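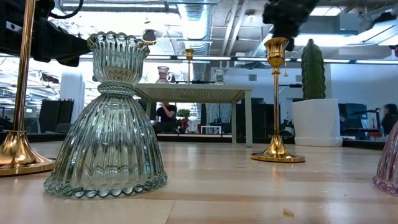

Glass and brass candle holders on the test table, with a gripper above the brass cup.

Home | Reviews | Methods | Archive

Review: the Brakance grasp planner
Sidra Dogar, February 2018
2 min read

Brakance is a method for choosing where a gripper should close on clear or polished objects, which depth sensors read badly. It compares several views and discards any grasp point on which they disagree.

The authors report 2,769 attempts on 22 objects, of which 2,362 succeeded. Ribbed glass accounted for most of the failures. The results are sound, although planning is slow and the report says little about lighting - a serious omission where reflections matter.

The method is recommended for laboratory use. Sites handling mixed household goods should wait for the revision planned for May.

Related
Duvari wrist camera: review
Dunmore object set, second edition
Vostitz gripper pads compared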